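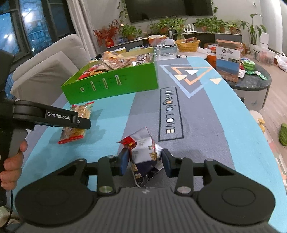

The first thing Venkatesh D'Souza wants you to know about potato chips is that his grandmother never ate one standing up. She sat down for them, with a saucer, at four in the afternoon, and she would no more have eaten from the bag than drunk milk out of the jug. He tells me this at the back door of his shop in Hudec, eating from the bag, and he has the good grace to look a little guilty.

D'Souza has been frying for 17 years, the last six of them on this street, in what used to be a shoe repair place (the old heel rack is still on the wall and holds his aprons). He calls the business Lollero, after a card game his uncles played, and on a good day it turns out 300 bags, salted, with a second flavor if he is in the mood. I had come to ask him why snacks matter to people as much as they do, and I had meant to stay an hour. I left after dark with oil on my sleeve.

We talk about the big meals when we talk about food and family, the holiday roast and the wedding cake, and I suppose that's fair enough. But when I asked readers last July to write in about what they missed from childhood, 1,706 of you did, and an awful lot of those letters were about something salty out of a packet. There was the woman from Etby whose father brought home cheese puffs on payday and hid them in his hat. There was a retired bus driver who still folds the empties into little triangles, the way his sister showed him on a long ride to the coast, and keeps them in his coat pocket until he finds a trash can.

D'Souza nodded along as I read him a few. His own theory is that a snack belongs to you in a way that dinner can't. Dinner is decided by somebody else, at least until you're grown, and it comes with vegetables. A bag of chips you picked yourself, with your own coins, after standing at the rack so long that the man behind the counter started to cough.

He's particular about potatoes, and he will tell you about them whether you ask or not! He likes them a bit old, kept somewhere cool but never cold, and sliced thinner than you'd think. The first batch of the morning always goes to the mail carrier. The second he eats himself, sometimes with lime, and on his grandmother's birthday he gets down one of her saucers and pulls up a chair.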